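## 4. Setting up surtitles for a staged opera

Flokonier reads one cue file per act. Finish the setup in Section 3 before loading a score, and keep the projector shutter closed until step 6.

1. Open **Show > New** and enter the title, the composer, and the number of acts.
2. Import the libretto as plain text. Each line break becomes a cue. A file may hold up to 3000 cues.
3. Mark repeated text in arias with the **Hold** tag. A held cue stays on screen until the next cue is fired.

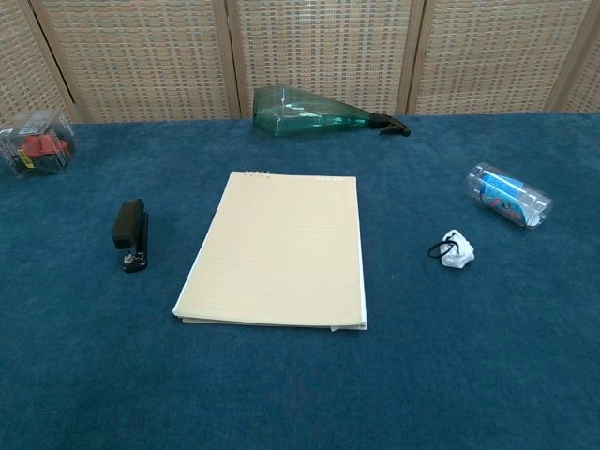 4. Enter bar numbers from the conductor's score, not the vocal score. The two often differ where cuts are taken.
5. Set the fade time. The default is 700 ms. Recitative usually needs a shorter value.
6. Open the shutter and send the test card to the Durum display above the proscenium.

> **Note:** Blank cues are required before each overture, interlude, and scene change. Without one, the last sung line remains visible.

> **Caution:** Do not renumber cues after the first stage rehearsal. Operator marks in the printed score will no longer match.

### 4.1 Two-language shows

Assign the first language to the upper line and the second to the lower line. Both lines share one fade time. Port 3071 must be open on the Siro network switch for the second line to update.

If the lines drift apart, stop at the next blank cue and press **Resync**. Pressing it during a chorus clears both lines.

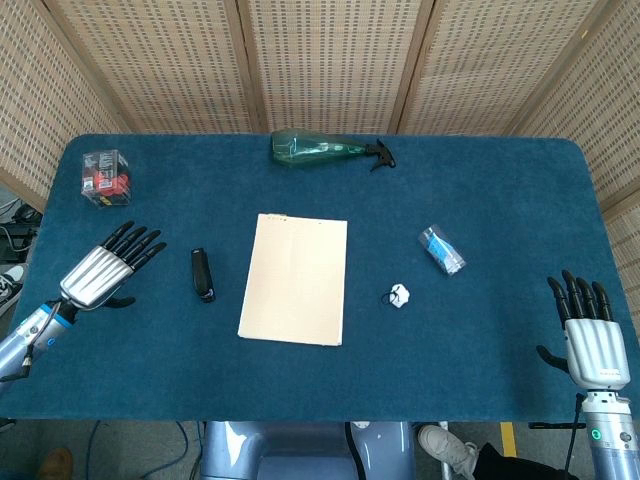
Operators at the Güneş opera house report that **Resync** is safe during spoken dialogue as well, provided the fade time is set to zero first. They also advise saving each act under a new name after the piano dress rehearsal.

Version 2 files open in the current release. Hold tags are kept; fade times return to the default and must be entered again.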